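Refinishing or living with it? Pale wood-grain table top
Furniture & Finishes > Tables and Desks

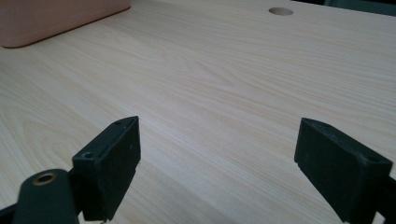 Page 11 of 13

Funness_attic wrote:
Ok so back on the table question. Light beige top, wood grain look, wide and plain. Got it off a neighbor in August. Want to know what to put on it before it becomes the everyday work table. Leaning hardwax oil. Have half a can of Grato satin left from the shelves. Any reason not to?

hoangtable wrote:
Is it real wood or printed? Matters a lot. Oil on a printed top just sits there and goes gummy. Check the underside first.

Funness_attic wrote:
Havent flipped it, too heavy for one person. Grain looks ok to me. Is there a way to tell from the top

hoangtable wrote:
Look at the end. If the grain lines run over the edge and down, good sign. If they stop dead at a strip, probably not solid. Could still be veneer tho.

Fledness12 wrote:
Drop of water, somewhere out of the way. Wait. If it darkens there's bare wood under there. If it beads up you've got a finish on it already and the oil wont go in.

pinegrove600 wrote:
Disagree with all of this, sorry. Leave it alone. Pale tops go yellow the minute you oil them, did it to my desk and hated it for years. Put a mat down where you work and be done.

Fledness12 wrote:
They go yellow with the wrong oil. Get one with a bit of white in it. And a mat leaves a rectangle — the rest fades around it and then you're stuck with the mat.

pinegrove600 wrote:
Mine never left a rectangle. North window though.

hoangtable wrote:
North window explains it.

Funness_attic wrote:
Did the water thing at the back corner. Beaded up, just sat there. So finish on it already??

Fledness12 wrote:
Yep. Either sand back or stop here. If you sand, start at 120 by hand and go easy till you know how thick that top layer is. Do NOT start with a belt sander. And skip the 600 someone posted on page 12 of the old thread, way too fine before oil, closes everything up.

pinegrove600 wrote:
Or stop here :)

Funness_attic wrote:
Going to get somebody to help me tip it and look underneath befor I touch anything. Grato stays in the cupboard for now. Will post the underside

hoangtable wrote:
Get the end edge too — close up, in daylight.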